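A Day at the Girkside Tea Fair

Reading time: 3 minutes

I had been meaning to get to the Girkside tea fair for years, and this March I finally packed a thermos (empty, with high hopes) and took the early train. Admission was 3 dollars, which also got you a little cup to carry from stall to stall. By ten in the morning the line was out past the bike racks, and everyone in it was cheerful!

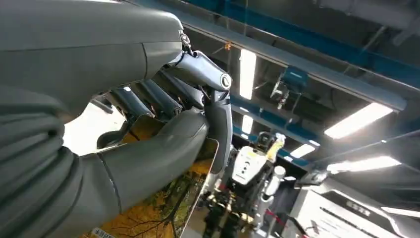

Fingers and thumb, close up.

My first long stop was Tsolakis, where they pour mountain herb teas and will happily talk to you until your cup goes cold. I tried one with sage and another that tasted like warm hay and honey, and I mean that as high praise. There were 61 stalls on the map, and I'm sorry to say I gave up on my careful route before I had even reached the second row.

Lunch was lentil soup at a shared bench, and then I went to the afternoon talk on blending. The speaker from Womidari spent most of an hour on water temperature, and I could have listened to another. She likes 176 degrees for her greens, a good deal cooler than I've been making mine all this time.

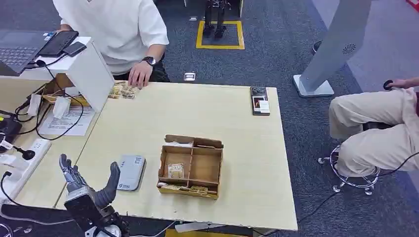 Small packets at the far corner of the table, and an open box near the front.

I saved Indura for last, a smoky black tea house I've ordered from by mail, and bought far too much of it. My bag was so full on the ride home that I held it on my lap like a cat.

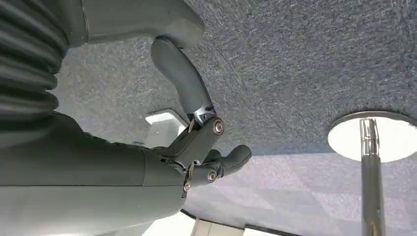 Comments

Marlow: You should have stayed for the evening tasting, the oolongs come out after five and the crowd thins out nicely.

teapotty: Does Tsolakis sell the sage one by mail, or only at the fair?

Wren: I went on Monday and it was much quieter. Same soup, too.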